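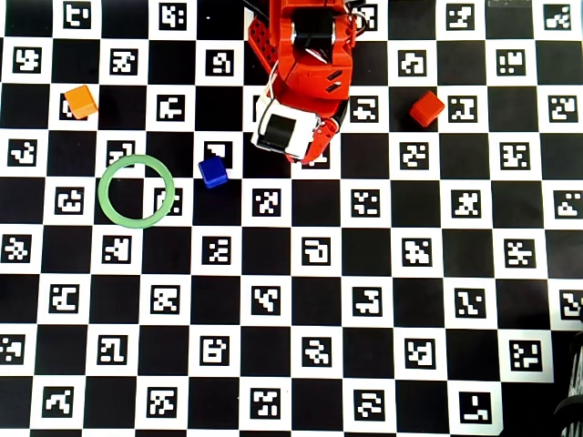
Same Cubes, Different Fingers: A Talk with Nneka Mohammed

Nneka Mohammed spent most of the winter comparing grippers and cameras for small desktop arms. She works at Drurley, a shop that builds and repairs light automation for schools and small labs, and the comparison was something customers kept asking her for.

"People would call and say, which gripper should I buy," she said. "I'd give them an opinion. I got tired of giving an opinion."

The task she picked is stacking. There are small cubes in a few colors and a flat green ring, and the tower has to be built inside the ring. She chose it after trying pegs and bottle caps, which were either too easy or took too long to reset.

"A cube tells you a lot," she said. "If the fingers close crooked, the cube turns a little in the grip, and you don't care until you have to set it on another cube. Then you care."

She started with flat parallel jaws and expected them to win. On a single pick they did. The curved fingers came in behind on speed, and she was ready to drop them. What kept them in was the cubes that landed at an angle to the arm. The flat jaws tended to catch a corner and push the cube away. The curved ones pulled it in more often.

"I wouldn't say they're better. For placing, I still like a flat face. But if you're picking from wherever the thing happens to be, I'd take the curve."

By the end of January she had 2,998 logged attempts across the finger sets, with the same arm doing all of them. Her colleague Primo Parisi reprinted the fingers whenever the tips wore down, and she threw out the attempts made on a worn pair.

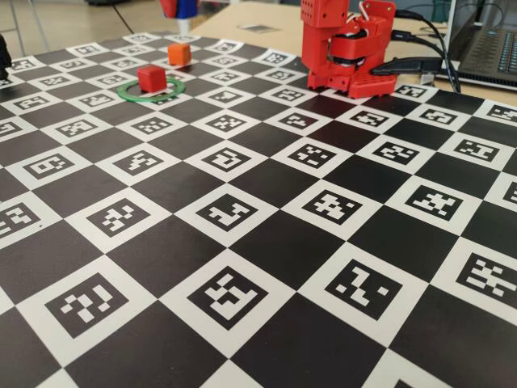
Where the camera goes

The cameras gave her more trouble than the fingers. She tried a view from above and a low view from the side of the table, and for a while she ran both.

"From above, you know where everything is on the mat, but you're guessing at height. From low down you see the height, and then the arm gets in front of what you want to look at." She settled on using both for stacking and the top view alone for simple picks.

The markers on the mat are for calibration. She likes a mat with a lot of them, as the arm and the parts are always covering a few. Early on she used a plain checkerboard and had to clear the table each time she moved a camera. "With the markers I can leave things where they are. The software finds the ones it can see and works from those."

She checks calibration every morning. A bumped camera once cost her 8 hours of data, and she found out only when she plotted the errors and saw them all leaning the same way.

Controllers were the last part. She compared the Unitz board with one from Partanen, both driven from a laptop. The Unitz was easier to set up. The Partanen held its position better when the arm was stretched out – the Unitz let it sag a little, and on the third cube a little is enough to knock the tower. She turned up the holding current, and that helped, but the motors ran warmer than she liked.

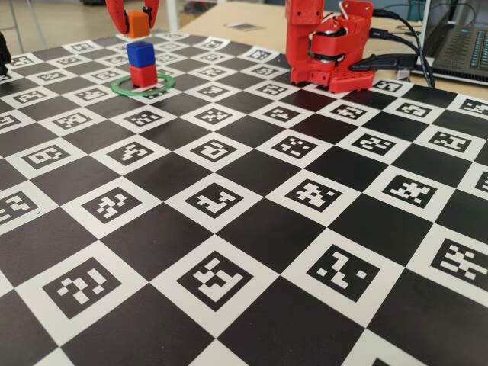
"The top cube is where I learned to slow down," she said. "I had one approach speed for everything. I cut it for the last few millimeters and left the rest alone, and the numbers for every set of fingers moved up." She reran the earlier sets at the new speed, which took 13 more days.

Asked what she would tell a school buying its first arm, she said to spend less on the gripper and more on the camera mounts. "Get something stiff. Clamp it to the table, not to a shelf next to the table. I did the shelf."

She has not tested suction or soft fingers. Soledad Delacroix, who handles orders at Drurley, has asked for suction next, and Mohammed plans to begin once the new pump fittings from Skonel arrive. The logs from the finger tests will go to customers who ask for them, along with the print files for both shapes.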